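Garment Folding Cell: Final Report, Section 4
Gripper Overload During Edge Pinch

4.1 Summary of the fault

During the September trials the arm stopped on a torque fault in 60 of 419 pick attempts. In most cases the log showed the same sequence: approach, contact, close, motor current above the limit, stop. The arm held position with the fingers closed until the controller was reset by hand. Nothing was damaged, but on two occasions the couch cover was pulled out of place while a team member was reaching for the garment. We treated this as a safety matter and halted the trials.

4.2 Cause

The planner set the pinch height from the depth map. On soft seating the surface gives under load, and the fingertips went below the planned height before the contact threshold was met. When the fingers closed they took up the upholstery together with the hem. The lift then worked against the seat itself.

The threshold had been tuned on a hard bench with Rendwood towels and was never checked again after the move to the couch. Mathias Ortner found the old value in the Harinness configuration file.

4.3 Changes

The contact threshold was lowered and a slow final approach was added. If current rises in the first part of the lift, the fingers now open and the arm backs off. The reset procedure requires the enable switch to be released before anyone reaches in.

4.4 Repeat trials

Sleeveless garments were kept in the test set, with the pinch point placed next to the armhole.
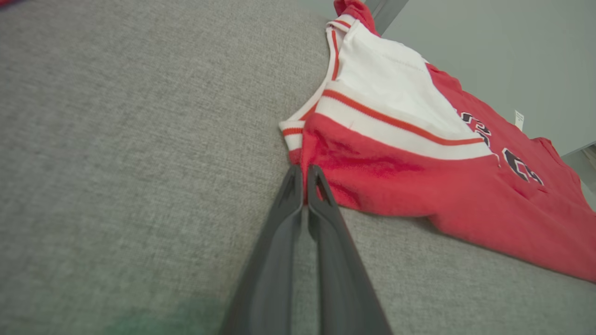

Sânziana Barbu objected at the review that opening the fingers under load could drop a garment already clear of the seat, and asked for a height check before release. The check was added on Tuesday, October 2, 2018. It has been run in simulation only.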